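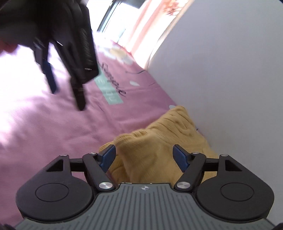

Should you hang a heavy jumper or fold it?

Fold it, every time. A chunky knit on a hanger gets pulled down by its own weight, and after a couple of months the shoulders have points in them that don't steam out.

I learned this with a grey one I bought when we first moved to Tondirine. It hung on the back of the bedroom door for a whole winter and by spring it was a dress. I wore it for painting after that and then it went to the op shop bag.

So when the weather warmed up this year I decided to do the knits properly. There aren't many. I did them on the bed because it's the biggest flat surface we have, and the kitchen table always has something sticky on it. I started at nine in the morning, which is when the bedroom gets its best light and you can see the pilling.

The mustard one took the longest. It's thick cable all over and it doesn't want to do what it's told.
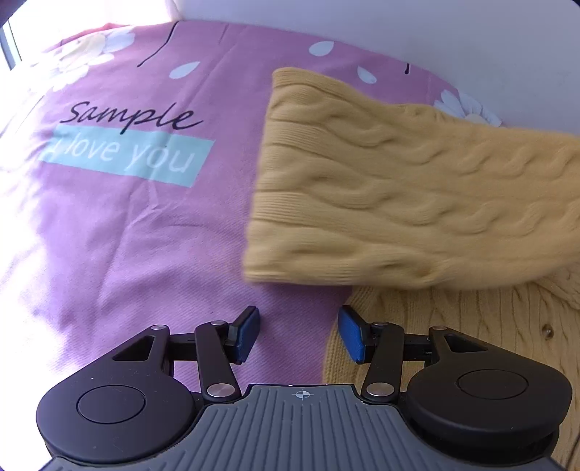
The mustard cable knit on the pink daisy sheet.

I washed it two days before. Cool water in the laundry trough, a capful of Zodley wool wash, a slow squeeze and no wringing. Then I rolled it in a towel, stood on the towel, and laid it over the clothes airer with another towel under it. It needs turning once. In a cold house I'd allow an extra day, as cables hold water in the twists and feel dry on top well before they are dry underneath. If you put it away damp you'll know about it in June.

For the pilling I use a cheap comb, the kind with a fine metal edge. The battery shavers are faster but I've put a hole in something with one and I don't trust my own hand. Under the arms and down the sides is where most of it is. I leave the rest of the fuzz alone.

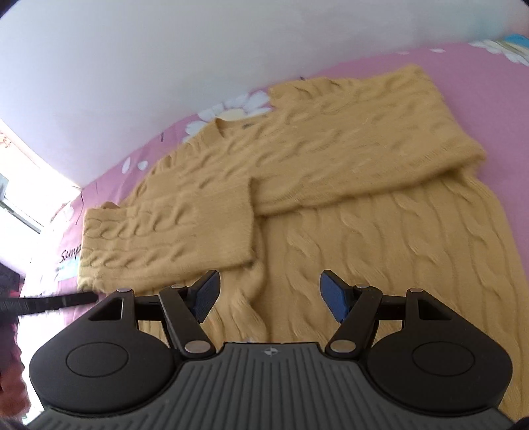
Folding is where I used to go wrong. I was doing it the way they do in shops, sleeves behind and then in thirds, and with a knit this thick you end up with a brick that springs open when you let go. What works better for me is keeping everything on the front. Lay it face up, get the neckline straight, and bring a sleeve in so it runs across the chest with the cuff out past the other side. The other sleeve gets its turn after that. Smooth it with the flat of your hand and don't tug at the ribbing. Then fold the sides in a little and bring the hem up to the neck, one fold only. It makes a fat parcel but it stays shut, and there's no hard crease through the cables.

I don't use vacuum bags for wool. I tried them when we were short of space, and everything came out flat and stayed flat for a week. Now it's a cotton bag from Trovov, the zip-up sort with a clear window. They cost me $19 and I've had 2 of them for years. Heavy ones go at the bottom — mustard first, then the navy, then the thin cardigans. 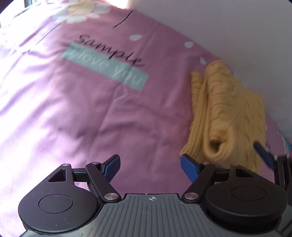 The bags live on the top shelf of the wardrobe with a few cedar blocks from Agarwal, the hardware place near the station. Cedar loses its smell after a while, so I rub the blocks with sandpaper when I get the bags down. I can't say for certain it keeps the moths away. We had them badly in the old flat and haven't had them here, but the old flat also had wool carpet.

The whole job took 57 minutes, including hunting for the comb. I still have the scarves to do, and one beanie that I think has shrunk. The sheet needed a wash by the end with all the yellow fluff on it.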